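How often do I need to oil a butcher block counter, and is it too late for mine?

Asked 4 March 2026 in Kitchens > Counters and Sinks

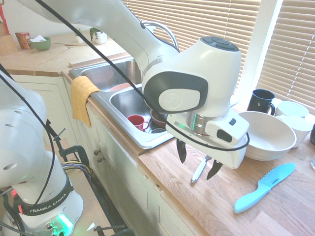
We moved into a place in Briston in October and the kitchen came with wood counters. I've never had them before. The previous owners left a half-used bottle of Skollance block oil under the sink and no instructions beyond what's on the label, and the label says "apply regularly." I put on one coat when we moved in and haven't done anything since.

Now the wood next to the sink feels rough when I run my hand over it, and there's a gray patch behind the faucet. The rest of the counter looks fine to me, maybe a bit pale. We don't cut directly on it but we do roll dough on it most weekends.

My questions are how often I should be oiling this, whether I have to sand first, and whether the gray will come out or if I need to replace that section. A counter shop quoted me a little over $1,000 for a new piece and I'd like to avoid that. Also, is the leftover oil still okay to use? It doesn't smell like anything.

3 answers

Answer 1 (accepted)

Don't replace it yet. Gray next to a sink usually means water has been getting into the wood for a while. If the wood is still hard when you press a fingernail into it, you can most likely sand it out. If it's soft or crumbly, that's rot and a different conversation.

What I did with mine:

Scrape off anything stuck on and wash with a little dish soap. Let it dry overnight. Keep people from using that sink if you can.

Sand with 120 grit, going with the grain, until the gray is gone or nearly gone. Then 180, then 220. Do the whole width of the counter in that area or you'll end up with a dip you can see.

Wipe off the dust with a barely damp cloth and let it dry again.

Flood it with mineral oil, wait 20 minutes, wipe off what's left. Do this once a day for 5 days. The bare wood will soak up a lot at first.

After that I go once a month near the sink and every 3 months everywhere else. If drops of water sit up on the surface you can wait longer. If they soak in and leave a dark spot, it's time.

Plain mineral oil doesn't go rancid, so an old bottle is fine. Check that yours isn't a blend with walnut or linseed oil in it. Those can go off, and walnut matters if anybody in the house has a nut allergy.

Check the caulk behind the faucet too. Mine had a gap and the gray came back until I redid it.

Answer 2

I gave up on mineral oil and switched to a hard wax oil. I used the Eltinden one, two thin coats, and it has held up better by the sink than anything else I tried. You do have to sand all of the old oil off first or it won't stick, and the can says to wait 14 days before you leave anything wet on it. Read the label about food contact when it's cured. It costs a lot more per can.

Siqueira makes one too but I haven't used it.

Answer 3

just oil it when it looks dry. my parents never sanded theirs and its older than me

Comment from the person who asked

Thanks. Fingernail test was fine, it's hard all the way across. The bottle says mineral oil and beeswax so I'm going to use it up. There is a gap in the caulk on the left side, I'll do that after the sanding. Does it matter what kind of caulk?

Reply to comment

100% silicone, the kitchen and bath kind. Let the oil dry off the edge before you run it or it won't grab.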